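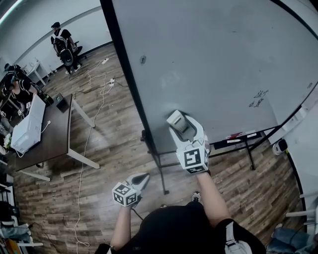 Rudlow Center > Users > Meetings > Minutes

Print this page | Send by e-mail

Minutes of the users meeting, January 30, 2018
Place: Brunet room

1. Last minutes
The minutes were accepted with one correction. The room fee for Likar group is 26 dollars, not 40.

2. Whiteboard on wheels
Several groups complained that old drawings stay on the board for many days. It was agreed that each group wipes the whole board before leaving, also near the borders, where small marks are often forgotten. If something must be kept, please copy it on paper first.
The eraser and the markers go back to the tray. Dry markers should be thrown away and not returned.
One member asked to buy a new board from Rerkico. The price is 419 dollars. The meeting found this too much for now. We will first try a cleaning spray for 13 dollars and look at the result in February.

3. Moving the board
The board may be used in the hallway, but it must come back the same evening. Please push it slowly over the door step.

4. Other matters
The Likar group asks for more hooks for coats. This is moved to the next meeting.

Contact | Copyright Rudlow Center | Back to top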